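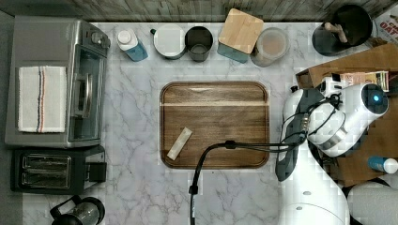 Wooden board and toaster oven on a kitchen counter

Lolta Municipal Workers: questions about the late pay

When will the September wages be paid?
The city office in Umberg told us that the money will be sent on Monday. We have this in writing. Please check your account in the evening, as some banks are slow.

Who is affected?
In total 423 employees, most of them in water service, parks and the Nikcombe bus depot. Retired members received their pension on the normal day.

I got a part payment of 2,445. Is this all?
No. It is an advance and will be taken off from your full wage. Your pay slip must show both amounts. If it shows only one, bring the slip to us.

Are we on strike?
Not at this moment. We held a vote and 286 members were in favor of stopping work, but the law asks for a notice period first. Until it ends, please go to your shift as usual.

Can my manager punish me for voting?
No. The vote was secret - the city does not have the list of names.

I cannot pay my rent. What can I do?
Ask at our desk for the hardship form. It has two pages and you need a copy of your lease. We can also write a letter to your landlord.

Where is the desk?
In Joseph Street, on the ground floor, next to the side entrance of the depot. It is open until 6 p.m. on working days.

I am not a member. Can I still come?
Yes, for questions about this late pay. For legal help you need to join first.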